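Guided walk of Skolness street furniture returns with longer route

FOR IMMEDIATE RELEASE
30 August 2021

SKOLNESS – The Wilberg Walking Society will bring back its guided walk of manhole covers, hydrants, utility boxes and other street ironwork this fall, with a longer route that takes in the old pumping station on Penner Street for the first time.

The Ironwork Walk starts at the streetcar shelter at the north end of Penner Street and finishes at the Iro footbridge. It covers 3 miles at an easy pace and takes most of a morning, with a stop for coffee at the halfway point. The walk runs every Saturday through the fall, starting at 9:30 a.m. There is no walk on holiday weekends.

The society first offered the walk in April of last year as a self-guided route, with a printed sheet that people could pick up from a box outside the Skolness library. Demand for the sheet was steady enough that the society decided to put a guide on the route and add stops that are hard to find without one.

"People walk over these things every day on the way to work," the society said in a statement. "We had members who had lived on Penner Street their whole lives and had never looked at the dates on the covers. Once you start reading them you can follow the growth of the town from one end of the street to the other."

What walkers will see

The first part of the route follows Penner Street downhill past the oldest group of covers still in use in Skolness. Several carry the mark of the Wilberg foundry, which closed long ago and gave its name to the neighborhood and later to the society. The guide will point out the difference between sewer, water and gas covers and explain how to tell a replacement from an original.

From there the group turns onto Foundry Lane, where a row of green telephone cabinets stands against the wall of the former school. One of them still has its painted number, 263, from a numbering system that has since been dropped. The lane also has two fire hydrants of a pattern found nowhere else in town.

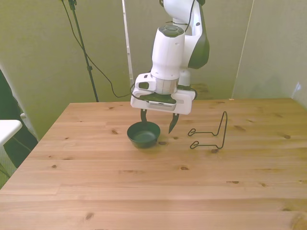
Skolness Quarterly News, No. 200, page 3

The new section begins at the pumping station. Walkers will not go inside, but the guide will take the group around the yard, where the valve posts and a set of iron railings can be seen from close up. The yard is normally locked, and the society has been given permission to open the gate for the walk only.

The last stretch follows the Iro River along the paved path. It passes three outfalls, a flood gauge and a cast-iron vent pipe that many residents take for a lamp post. The vent pipe was last painted in 2000 and the society has asked the town to put it on the list for repainting.

Tickets and booking

Tickets are $8 for adults and $4 for students. Children under 12 walk free with an adult. Society members pay half price. Tickets can be bought at the library front desk or from the guide at the start, cash only. Groups are kept small so that everyone can hear, and booking ahead is advised for the first few weeks. School groups and private parties can ask for a weekday walk at a flat rate.

The route is on sidewalks and paved paths except for the pumping station yard, where the ground is gravel and uneven in places. Anyone who would like to skip the yard can wait on the bench across the street and rejoin the group there. There are steps at the footbridge, with a ramp on the south side. Restrooms are available at the library and at the coffee stop. Dogs on leashes are welcome everywhere but the yard.

Walks go ahead in light rain. If there is a storm warning, the walk is called off and tickets can be used on any later date. Sturdy shoes are recommended, and walkers may want to bring a soft brush and some paper for making rubbings – the guide carries a few sticks of wax for those who forget.

The self-guided sheet is still free and has been updated with the new stops, apart from the yard.

About the Wilberg Walking Society

The Wilberg Walking Society organizes local walks in Skolness and the lower Iro valley. Its other routes this season include the Back Stairs Walk and the Boundary Stones Walk. Membership is open to anyone.

Media contact: Press desk, Wilberg Walking Society, care of Skolness Library, Penner Street, Skolness

###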